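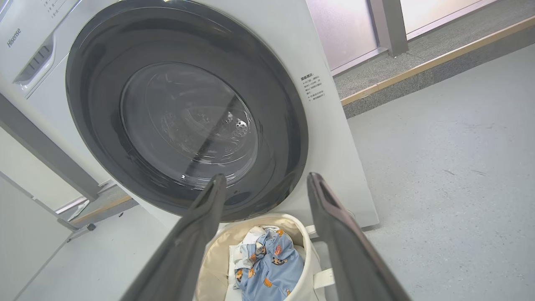
Two Arms, One Washer: Our Shared Workshop Laundry Robot Gets Its Plans Released

15 Dec 2024

Hi, I'm Dalva Teixeira, and I'm writing this one myself because Josué Guerra says my emails are already press releases (thanks, I think?). Nestent, the two-armed laundry robot we've been building at the Plurkholm shared workshop, is now a free set of plans that any home builder can download!

We started in November of last year with one arm and a lot of zip ties. The goal hasn't changed much: get clothes out of a basket and into an ordinary front loader, with the machine left exactly as it came from the store. So no special handles, no motor on the door. Edivaldo Batista drew the long tapered fingers, and he went through almost 90 versions before we all agreed to stop.
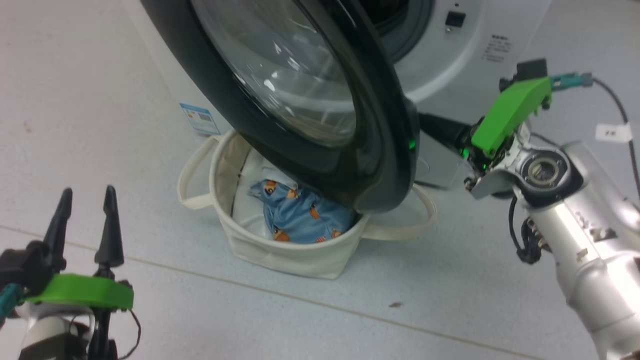
Doors are the part I could talk about all night. A shirt forgives you if you grab it badly, but a round door swings on its own curve and the arm has to go along with it. Marcelino Guerra rewrote that piece of the code twice, and I'd still call it fussy. The plans come with his notes, swearing removed.

The download has 203 printable parts, the wiring drawings and the finger files in two lengths. You'll need a printer, patience and a friend who likes crimping connectors (ours is Mark Anthony Mangubat, and you can't have him).
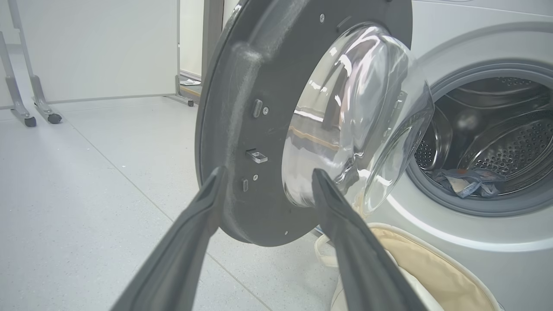 We also log every practice run, good or bad, and the first 700 logs are in the same folder. Please poke at them! We'd love to hear from people with smaller washers, top loaders, or a basket that won't stay put.

Next on the list are socks, which I'm dreading. Build nights are open to members and their guests, and you can leave a message for me or Josué at the Plurkholm front desk.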